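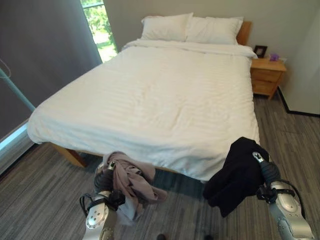
How long does it take to get a guest bed ready for company? Most of a morning, if you're me, and that's with the sheets already washed.

December 20, 2021

Kumudini Selvanayagam gets in on Thursday and she's staying until the new year, so today was bedroom day. I had the whole thing planned out over coffee. Strip the bed, make the bed, clear the nightstand, vacuum, lunch. I think I wrote "lunch" in bigger letters than the rest.

The duvet was the part I was dreading. I own exactly one method for getting a duvet into its cover, which is to climb most of the way inside and hope, and I did that for a good long while this morning before Karthik Roy called and talked me through the way his mother does it. You turn the cover inside out, lay it flat, put the duvet on top and roll the whole lot up like a burrito! I didn't believe him. Then I unrolled it and there it was, corners in the corners, more or less. I called him back to tell him and he was so smug about it that I hung up on him (nicely).

I went with the white one with the faint stripes. I did think about the heavy green blanket that came from Weerasinghe's when they had their closing sale, but it sheds on everything and Kumudini wears a lot of black. The white does show every wrinkle. I smoothed it and walked around to the other side and smoothed it again, and after a while I decided that wrinkles are just what a duvet looks like. It hangs down nicely at the foot, anyway, and with the light wood of the bed it looks clean and calm, a bit like a hotel where breakfast is included.

Two pillows, both white. She'll want a third, she always does, so I need to dig the spare out of the hall closet before Thursday.

The nightstand took longer than it should have. The top drawer was full of dead pens and old takeout menus from Nunura, plus 23 dollars in an envelope with no name on it - I'm counting that as wages. The bottom drawer I emptied completely so she has somewhere to put her things. I left the little dark picture frame out on top, and the small purple thing next to it too. I like having something silly to look at from bed.

Carpet next. Those gray tiles hide everything, so you never think they need it, and then you see what comes up in the vacuum. I pulled the big gray curtain back off the window while I was at it and the daylight came pouring in. Still so green out there, in December! I sat on the floor for a bit and looked at the trees and did nothing useful.

Left to do: clothes. There are always clothes. I have a pile to fold and a pile to wash and a third pile that I keep moving from one place to another. Tomorrow.

Soup for dinner, in bed by 9. My own bed, which is not made.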